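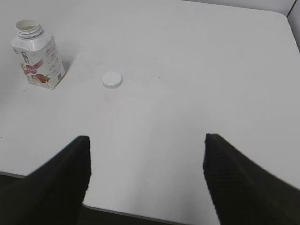

Re-capping cell: cap pickup drifts over a shift, what would you check first?

Tags: End effectors, Grippers & Fingers, Small Cells

Search this forum
Advanced search

deltaplate
Posts: 117
February 17, 2018

Wrist camera view from the start position is at the top of the post. One arm, two-finger parallel gripper, white table. The job is to pick up the cap, bring it over the open neck and thread it on. The bottle is the square carton-shaped kind with the red fruit on the label. Cap lies top up, to the right of the bottle.

First hour is fine. After that the fingers start closing high on the cap and it squirts out to one side. If I stop and re-teach the pick height it works again for an hour or so, then the same thing. Fingers are the black ones from Yimyam, fitted new in January. Gripper is a Vindier, bought used. Controller logs show no faults.

I have been through the manual twice. Before I pull the gripper off the wrist, what would you check first?

rk_millwright
Re: Re-capping cell

Finger screws. Take them out, clean the threads, put them back with medium thread locker and torque them to whatever the finger maker says. New fingers settle in. We had a set that looked tight and you could still rock the tip with your thumb.

Then check the mounting face for a burr.

Clutden_Tom_Cat
Re: Re-capping cell

I would look at the camera before the fingers. A white cap on a white table is hard to find. All you have to go on is that thin gray band on the rim and a bit of shadow at the front edge. If your room light changes between morning and noon, the edge moves and so does your pick.

Put a dark mat down. Cheap and done in five minutes.

rk_millwright
Re: Re-capping cell

He said re-teaching the height fixes it. Height isn't coming from the camera on a setup like that.

Clutden_Tom_Cat
Re: Re-capping cell

Could be. Some of them estimate range from how big the cap looks. Lose part of the edge and the cap reads smaller, so the arm thinks it's farther off. He hasn't said which way he does it.

deltaplate
Re: Re-capping cell

Height is taught. Camera gives X, Y only. So I lean toward mechanical, but I'll try the mat anyway.

Pulled the finger screws just now. Left side was fine. Right side, one of the two came out with almost no effort. There was no thread locker on any of them.

sixaxis_sue
Posts: 1,676

Loose screw is worth fixing but it doesn't explain why re-teaching holds for an hour each time. A loose finger would be random. What you have sounds like warm-up growth. Do you run a warm-up routine before you teach?

Try this:

1. Cold start, no warm-up. Touch off on a fixed pin and write down Z.
2. Run the normal cycle for an hour.
3. Touch off on the same pin again, same approach direction.
4. Repeat each hour until the number stops moving.

If Z walks and then levels off, it's the arm getting up to temperature. Teach it warm and leave it alone.

Also wipe that table. I can see smudges to the right of the cap and swirly wipe marks across the middle. If your vision is tuned tight enough to find a white rim on white, it will find those sooner or later.

Clutden_Tom_Cat
Re: Re-capping cell

Dark mat fixes that too.

sixaxis_sue
Re: Re-capping cell

A mat adds thickness and it compresses. Now the pick height is wrong in a new way. I'd paint the table or buy a dark plate and bolt it down.

hobnail
Re: Re-capping cell

Different question. Why pick the cap off a flat table at all? Make a shallow nest, a few mm deep, and the cap is always in the same place. Then you don't need the camera for the pick. Indon sells a blank with a pilot hole and you open it up to suit. I have used theirs with no complaints.

With a cap that low, lying flat, you don't have much side wall to grab. Those are wide square fingertips, too. A small V or a curved pad cut to the cap diameter would give you two more contact points.

deltaplate
Re: Re-capping cell

The cap has to be picked from wherever it lands, that part of the job won't change. Curved pads I can do. What material did you use?

hobnail
Re: Re-capping cell

Urethane, glued and pinned. Glue alone let go on me. If the bottle gets handled by the same fingers, keep the flat part at the tip and put the curve farther back, or you will lose your grip on the square body.

rk_millwright
Re: Re-capping cell

Don't put the curve farther back, he'd have to shove the tips past the cap to use it and they'll hit the table. Curve goes at the tip.

hobnail
Re: Re-capping cell

On a straight-down approach, yes. His camera looks across the table at an angle, so I figured the fingers come in that way too.

deltaplate
Re: Re-capping cell

Start position is angled. It rotates to straight down before the pick. So curve at the tip.

Results from the pin test. I went with hundredths of a mm. Cold reading was 117. After one hour, 155. After two hours, 156. Left it running through lunch and it was still 156.

sixaxis_sue
Re: Re-capping cell

That's your drift. 0.38 in the first hour and then it's done. Were the finger screws locked before you ran it?

deltaplate
Re: Re-capping cell

Yes, all four, with locker, left overnight before the test.

What I can't square is that I was re-teaching more than once a day. If it levels off after an hour, the second re-teach shouldn't have been needed.

rk_millwright
Re: Re-capping cell

That one was the loose screw. Two problems.

sixaxis_sue
Re: Re-capping cell

Possible. Or it cooled off while you stood there re-teaching it. How long was the arm parked?

deltaplate
Re: Re-capping cell

Twenty minutes, sometimes longer. I didn't write it down.

Plan for now: one hour warm-up at production speed with nothing on the table, touch off on the pin, then teach. Witness marks on the finger screws. Pads get cut next week. I'll run it without a mat first so I'm only changing one thing.

Clutden_Tom_Cat
Re: Re-capping cell

Post the misses by time of day when you have them. I still think you'll see some from the light.

hobnail
Re: Re-capping cell

Also check the jaw slides for play while the fingers are off for the pads. On a used gripper I'd want to know. Grease if the manual calls for it, and wipe off the extra or it ends up on the caps.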